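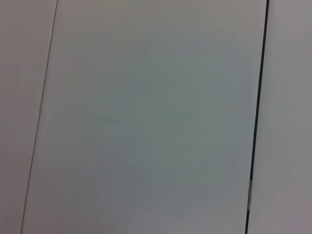

Wrist view: pale panels with a dark gap between two of them.

Vurley basket set: equipment and budget notes

This README covers what to buy and what to put off if you are planning a cell like ours at Flumville. The recordings are described in a separate file. Prices are in Canadian dollars, before tax.

What to budget for

Arm and gripper: quoted by Stikon as one package. Ask for the mounting plates to be listed on their own line. Ours were left off the first quote.
Wrist camera: small and cheap. Buy 2, as the lead time on a single replacement was 12 weeks.
Table and wall panels: roughly 2000 for the lot. A plain, light colour is fine. Matte finishes cost a little more.
Baskets: woven, in more than one colour. Buy them all from one batch, as sizes drift between orders.

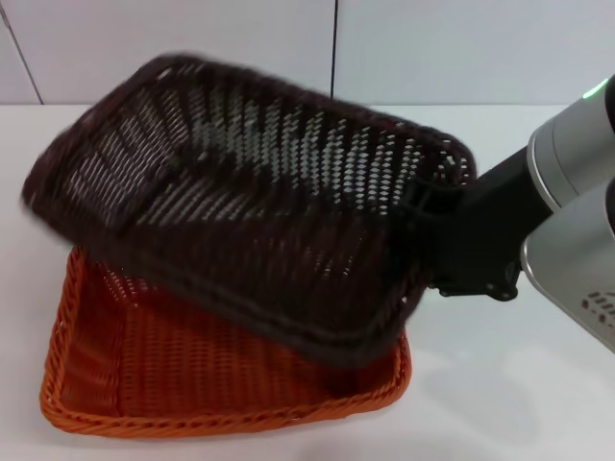
Brown wicker basket held in the gripper over the orange one.

Planning notes

Lattice weaves and rolled rims are harder on finger pads than smooth bins. Allow for spare pads in the first year. The Peixoto pads we priced are 58 a pair.

Keep the wrist and head cameras on separate budget lines. They wear out at different rates and come from different suppliers.

Not included: floor work, power, freight. Quotes were last checked in December.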